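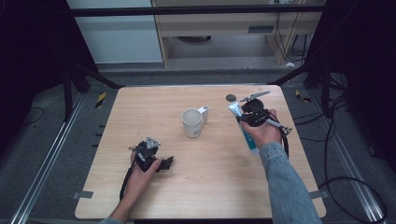 Curkora Hand-Held Grippers: My Afternoon at the Open Day

February 2023
By Damián Yáñez

I've been writing the equipment pages for Isetti for a while now, and I usually work from spec sheets and a sample on my desk. For the Curkora pair I got to go to the open day at Olivares instead, and I'm so glad I did, because these make a lot more sense once they're in your hands!

The Curkora is a black gripper you hold and work yourself, one in each hand, with cables running off to the recorder. You do a job the way you'd like a robot to do it, and the recording goes into training the arm. The demo table was a square of light wood with a plain white mug and a tube with teal printing on it, and visitors took turns. The tube was my favorite. It lies at an angle, it's narrow at the nozzle end, and you find out fast how much you normally lean on your fingertips (I dropped it twice before I got a decent hold).

A few things I noted down for buyers:

The jaws are short. I liked that for small stuff, and you can work right down close to the tabletop. For big boxes, ask us about the Brekudton instead, it opens wider.

The cables need some thought. Let them hang off the side of the table nearest each hand and keep them off your work area. I crossed mine on my first go and had to start over.

Long sleeves are fine, I wore mine all afternoon.

It took me a good few tries to stop twisting my wrist. The team running the table said most people settle in by the second session, and they suggest starting with the mug and leaving the tube for later. I did it the other way around, of course.

What you get: one left and one right gripper, both cables, a carrying case and the printed setup guide. Each gripper weighs 196 grams, and the cables are 200 cm long. The recorder is sold separately. We rent the set by the week too, and a rental comes with a 29-minute setup call (yes, they really do book it as 29, I asked).

If you want to try before you order, the next open day at Olivares is in October. Places are free but you do have to sign up, and you can bring your own small objects for the table. I'm bringing my house keys and a roll of tape!

Contact Isetti Equipment | © 2023 Isetti | Back to top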